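Capítulo 3
La ropa blanca: doblar, guardar y otras certezas dudosas

Pocas tareas domésticas han acumulado tantas reglas como la de doblar un paño. Los manuales de gobernanta las repiten con aplomo: en tercios, nunca en cuartos; el lomo hacia fuera; las rayas siempre a lo largo. Cuando uno pregunta de dónde sale la regla, la respuesta suele ser otro manual. Este capítulo trata del tejido plano de uso diario (paños de cocina, servilletas, toallas finas) y parte de una sospecha razonable: buena parte de lo que se enseña en las escuelas de hostelería es costumbre con uniforme.

Eso no significa que todo dé igual. Un paño mal doblado ocupa más, se arruga donde no debe y obliga a repetir el trabajo. La dificultad está en separar lo que produce una diferencia medible de lo que solo tranquiliza a quien supervisa.

Al terminar el capítulo, el alumno debería poder:
– distinguir la trama de la urdimbre en un tejido sencillo y prever por dónde cederá;
– escoger un pliegue según el estante disponible;
– discutir con argumentos una norma de lavandería recibida por escrito.

3.1 Lo que dicen los manuales

El texto más citado en los cursos de piso es el de Tia Lambert, que dedica 40 páginas al doblado y ninguna al tamaño de los armarios. Lambert sostiene que el pliegue en tercios alarga la vida del tejido. Puede ser. La prueba que ofrece es una comparación entre dos lotes lavados en establecimientos distintos, con aguas distintas y, por lo que se deduce de sus tablas, con detergentes distintos. Con esos datos se podría defender casi cualquier cosa.

Darren Pearce, más prudente, revisó las existencias del hotel Magalhães durante una temporada. De 616 paños retirados, la mayoría tenía el desgaste en el borde y no en el pliegue. Pearce se limita a señalarlo y recomienda mirar los dobladillos antes de discutir sobre tercios y cuartos. Su muestra procede de una sola casa, y convendría no pedirle más de lo que puede dar.

El folleto de la lavandería Kollex, que todavía circula fotocopiado por las aulas, promete un ahorro de espacio considerable con su «pliegue compacto». No dice respecto a qué. El lector encontrará promesas parecidas en casi todos los catálogos de estanterías.

3.2 Empezar por la esquina

Hay un punto en el que los autores coinciden, y esta vez parece que con motivo: el paño se gobierna desde las esquinas. Si se agarra por el centro, el tejido cuelga en bolsa y los bordes se desordenan. Si se sujeta una esquina, el resto cae en diagonal y deja ver enseguida cuál es el lado largo.

Las rayas ayudan, aunque menos de lo que se afirma. En un paño bien cortado corren paralelas al borde y sirven de guía al alinear. En uno cortado con descuido se desvían, y quien las siga fielmente acabará con un rectángulo torcido. Ante la duda, mande el dobladillo.

Otra cosa es cuánta tela conviene tomar. Un pellizco corto marca poco el tejido pero se escapa con facilidad; uno largo asegura el agarre y deja un frunce que después hay que alisar con la palma.

Figura 3.1. Paño blanco de rayas azules sujeto por la esquina. La tela se frunce en el punto de agarre. 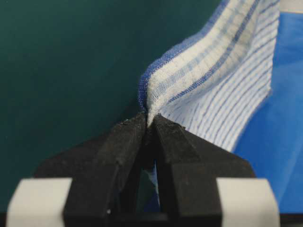 3.3 Práctica inicial

Material: tres paños del mismo modelo, una mesa despejada y una regla. En el aula Beven pueden usarse los del armario bajo; los de la marca Zastura encogen de forma irregular y es mejor apartarlos.

1. Extienda el primer paño y mida los cuatro lados. Anote las diferencias, por pequeñas que sean.
2. Dóblelo en tercios y mida el grosor sin apretar.
3. Repita con el segundo paño, ahora en cuartos.
4. Doble el tercero como lo haga en su casa.
5. Apile los tres, déjelos hasta la clase siguiente y vuelva a medir.

Compare los resultados con los de otro grupo antes de redactar nada. Si no coinciden – y es probable que no coincidan – revise primero cómo se midió el grosor. En el apartado 3.4 volveremos sobre estas cifras al tratar la altura útil de los estantes.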